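Unit 6: Reading a Plastic Bottle
Introduction to Household Materials, notes by Malsha Majumder

Welcome back, everyone! Last time we got as far as glass and I promised we would move on to plastics, so please have your tables from September handy (the one with the densities, and yes, you may write all over it).

Most clear drink bottles are made of PET, which is short for polyethylene terephthalate. It is light, it's tough, and it lets light through nicely — that last part is why drink makers are so fond of it. PET is a little denser than water, so a clean scrap of it sinks, while a scrap of polypropylene cap will float. Recyclers use this very trick to sort one from the other, and we'll try it ourselves with the big bowl.

Do bring a bottle from home, rinsed please, with the cap still on. Nimal Begum has kindly offered to cut the strips, 40 in all. 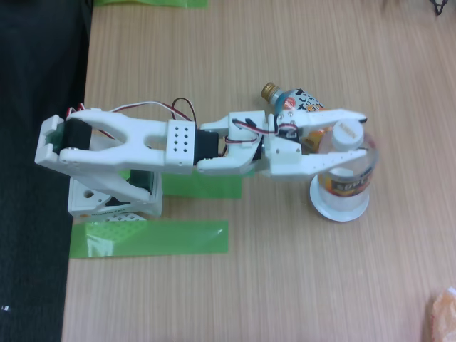 For next time

Read the Van Dijk chapter up to page 61, and jot down the resin code on anything plastic you find in your kitchen.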